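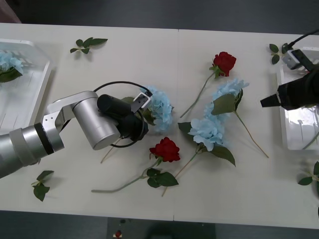

Blue hydrangea, white table, two arms.

Home Data Notes Releases Contact

Thibodeau Escrow Letters, data card and README

Version of 2/23/20. Replaces the November version, which had the cents in the wrong column.

What's in it

The set holds 1583 escrow analysis letters, the kind a mortgage servicer mails once a year to tell you that your payment is going up and that you may also send a check right now if you'd like it to go up slightly less. Each letter was typed out by hand from a paper copy, with names, street addresses and loan numbers removed. Every letter is one row in letters.csv. The full text sits in the text folder under the same letter_id.

We started with a box of almost 4000 sheets. Many were duplicates, second pages with no first page, or inserts inviting the borrower to go paperless. The inserts were printed on the nicest paper in the box.

Columns

There are 12. The ones people ask us about:

letter_id: made up by us, stable between versions.
servicer_code: a short code. We keep the key and don't share it. Please don't write in with guesses, even good ones.
old_payment, new_payment: monthly, in dollars and cents, as printed. If the letter gave two new payments (with and without paying the shortage), new_payment is the one without.
shortage: what the servicer says the account is short. Blank means the letter didn't say. Zero means it said zero.
surplus: same rules. Fills up less often.
cushion: the reserve the servicer keeps on top of projected bills. Some letters call it a cushion, some a required minimum balance, and one calls it a comfort amount, without saying whose.
tax_change, insurance_change: year over year, negative if the bill went down. We left negatives in after checking them against the paper. They do exist.
reason_text: the sentence or sentences explaining the change, copied word for word.

How the typing was done

Jade Robichaud and Clifford Fehr each typed the whole set separately, then compared. Where they disagreed, they went back to the paper. Most disagreements were over smudged digits. A stubborn handful were over whether "your escrow account has experienced a shortage" counts as a reason. Clifford said it did. Jade said it was the same fact wearing a hat. The column keeps it, with reason_flag set to 1, so you can side with either of them. 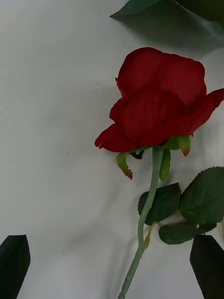

Once the numbers matched, we ran the check script (check.py), which adds up the projected tax and insurance bills, divides by the months in the year, and compares the result to the escrow part of the new payment. Rows that don't come within a dollar are marked in math_ok with a 0. We did not fix them. If a servicer mailed a family a letter with bad arithmetic, the bad arithmetic is the data.

Loading it

Unzip, then open letters.csv in whatever you like. It is UTF-8 with a header row. Money columns have no dollar signs and no commas, so a shortage of a thousand dollars reads 1000.00. If your spreadsheet turns letter_id into a date, that is between you and your spreadsheet, but importing the column as text will stop it.

There is also a loader for the Dronbridge format, kept alive for the two people who use Dronbridge. Run load_dron.py from the top folder. It will warn you about a missing config file and then work fine. 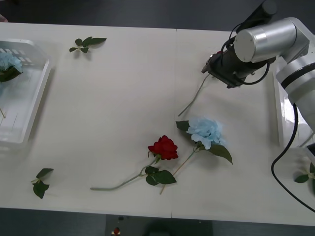
Known problems

The letters came from people who kept them, and people who keep escrow letters tend to be annoyed. Expect more shortages here than in a fair sample of homeowners. Don't use the set to estimate how often payments rise.

Rows with servicer_code SK were first entered for the Skellov project, under older rules, and round insurance_change to the whole dollar. We have the paper for some of these and will retype them when there's time — there was going to be time last spring.

Loans that moved to a new servicer partway through the year may show up twice, with two analyses that don't agree. Both are kept. See the transfer column.

Uses we'd rather not see

Please don't train anything that writes escrow letters. There are enough.

Terms and credit

Free for research and teaching. Credit the Thibodeau Escrow Letters and give the version date. Corrections are welcome if they name the letter_id and the column. Hosting is provided by Nandent.

Contact | Copyright Thibodeau Escrow Letters | Back to top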